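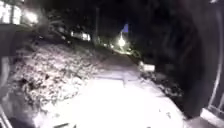
# Week 4: Why snow makes things quiet (and bright)

Okay, last week we did echoes in the stairwell, and a few of you asked me why it all goes so hushed after a snowfall. Good question! I grew up with long winters and I wondered about it for years before I took my first acoustics class.

Fresh snow is mostly air. Sound waves get into the gaps between the flakes, bounce around in there and lose their energy as a tiny bit of heat. That's **absorption**, same word we used for the curtains and the foam panels. Once the snow melts a little and freezes again, the top gets hard and starts reflecting sound, so an icy old crust can make a street seem louder.

Light is a different story. Snow throws most of it right back, in every direction, so one lamp goes a long way on a snowy path at night.

## Stuff to know for the quiz

- absorption vs. reflection (one sentence each is fine)
- sound travels slower in cold air than in warm air
- **porous** means full of connected little holes
- wavelength = speed ÷ frequency

## Try it at home

Play a 400 Hz tone on your phone inside an empty shoebox, then line the box with cotton balls and play it again. Write down what you hear from across the room. Hubert Gruber has spare cotton in the lab if you need some, just ask him nicely.

Read the Camenzind chapter up to page 14. Skip the math box, we'll do that one together in October.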